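Demo 185. Clotilde Pichon had the headset on crooked and the strap was pulling her hair and she didn't care. Twenty-two left on the sheet. Then home.

"Again," said Govindasamy, over the line from Plovton.

"I know, again."

"You're rushing the approach."

"I'm rushing becuase it's late, Melur."

He let that go. He was good at letting things go, it was the most annoying thing about him. She could hear him chewing something. Toast, probably. He ate toast at all hours, standing up, with the mic open.

The task was the spoon. Pick up the spoon, put it in the pot. A child does it. Her sister's kid in Losteveck did it all day, spoon, pot, bang bang bang, and no one wrote down his joint angles. But the arm had to be shown. Every time from the start, hand closed round the controller, wrist turned just so, and the arm on the simulated table turning its wrist just so after her. Half a beat behind. Like somebody learning a dance from the back of the room.

Demo 186. Reset. The spoon went back. The little tank stayed where it was, and the apple. She had asked for the tank herself, in March, the first week, when the table was too clean and the arm was learning that the world had nothing in it. Put some junk in, she'd said. Put in what people leave lying around.
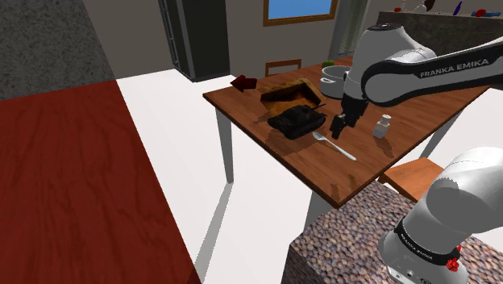
"Why not write the motion in code and be done with it?"

"Code gets the arm to one spot. Move the spoon a hand's width and it closes on air. Show it enough times, from enough starts, and it may find the spoon by itself."

That was the new guy at Stevberg asking, on the shared channel, and Govindasamy answering with his mouth full. She'd heard him give the same answer to the Vasseur people. Same words. She could have said it with him.

She came in low over the wood. Slower this time. Fingers open. The handle was the trouble, so thin, it wanted to slide off the table texture every time she pinched. She waited. Breathed out. Pinched.

Got it.

Up. Wait for the swing to stop. Across, over the rim, not too high. Her own arm was shaking a bit by now and she knew the arm in there would keep that too, the shake, he'd told her once they didn't filter everything. So somewhere down the line it would reach for a spoon and tremble and that would be her. Tired, hungry, wanting her coat.

Let go. The spoon dropped in. No sound, they'd never hooked up the sound.

"Good one," he said.

"Keep it?"

"Keep it. What did you do diffrent?"

She thought about it. Her mother at the stove, mostly. The way she'd hold off a second before she picked anything up, as if asking it first.

"Nothing," she said. "I waited."

"Do that again then."

Demo 187. Reset. Spoon back on the wood. She pushed the strap up off her ear and flexed her fingers, and in the headset the gripper opened and shut, opened and shut, before she'd even pressed record.

"Clotilde. You're waving at me."

"I'm stretching."

"It looks like waving."

She did it once more, on purpose, and started the run.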